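Call for Participants: Regional Fellowship for Foreign Ministry and Parliamentary Staff

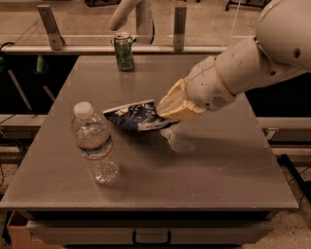
Taltska, 06/10/2021

The Karwood Institute is accepting applications for its fellowship in diplomacy and legislative oversight. The program is for people who work for a foreign ministry, an embassy, or a parliamentary committee on foreign affairs, and who want to see how the other side works.

There are 30 places. Last year we received 183 applications.

Fellows spend four months in Taltska. The first month is classroom work on treaty review, appointment hearings and questions to ministers. After that each fellow is placed with a committee office or a ministry department and writes a paper on one case of a legislature approving, blocking or removing a senior diplomat. Papers are published in the Institute's Hemmin series.

Who can apply
Applicants need at least 4 years of paid work in government, a legislature or a political party office. A degree is not required. Working English is required — there is no test, but interviews are held in English. Elected members of parliament are not eligible while in office. Their staff are.

Money
Fellows receive a stipend of 1,598 euros a month. Housing is arranged by the Institute and is free. Travel to and from Taltska is paid once each way. Family members may come, but we do not cover their costs.

How to apply
Send a resume, a letter of no more than two pages, and a written release from your employer. If your employer needs a letter from us first, ask for one early — it takes two weeks. Papers you have already published may be attached but are not needed.

Interviews are run by Zoriana Ivanyshyn and Solange McIntyre. Placements begin the following April.

Questions about eligibility go to Bohdan Hutsuliak at the fellowship office. Questions about housing go to Roksolana Shevchuk.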